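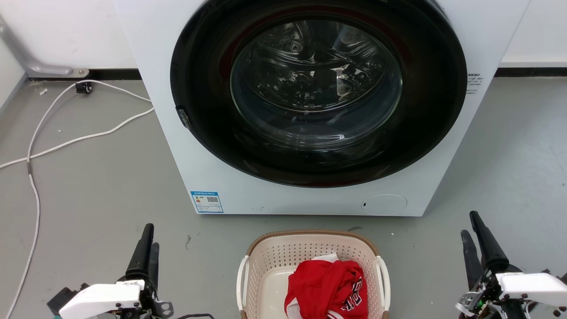

White front loader, door shut, with the round cover low on the right.

Umevex laundry notes

Hi! I started this folder when I got tired of scribbling wash times on the backs of envelopes, and it grew from there. It's a log of household laundry loads plus a few photos of washers, and you're welcome to use any of it.

What's in it

loads.csv has 2,430 rows, one per load. Columns are date, site, program, temperature, spin speed, minutes and notes. The notes column is a mess (I typed most of it standing up with a basket on my hip), so don't expect tidy spelling.
lint.csv has 327 rows and covers filter cleanings only.
photos/ has the pictures, mostly fronts of machines.

Sites are Homov, Makori and Flosthorpe. Homov is the big one with 1,657 loads, and the other two split what's left. Flosthorpe didn't start until August, so please don't compare yearly totals across sites – I did that once and confused myself for an entire evening.

About the photos

I like shots from the front with the door in view, like the one up top, where you can see the little holes in the drum through the glass. The blue-and-white energy sticker is down near the bottom left corner on that one. The print is too small to read in the picture, so ratings aren't in the data. If you need them, you'll have to look elsewhere, sorry!

Known problems

Minutes are whatever the display said at the start, and displays lie.
Blank spin speed means I forgot to write it down. Zero means no spin.
"Towels" and "towel" are both in there as programs. Same thing. I'll merge them someday.

Using it

Free for anything, credit is nice. If you find a row that looks nuts, send me the row number and I'll check it against the paper sheets – I kept those.

Last updated 27 February 2023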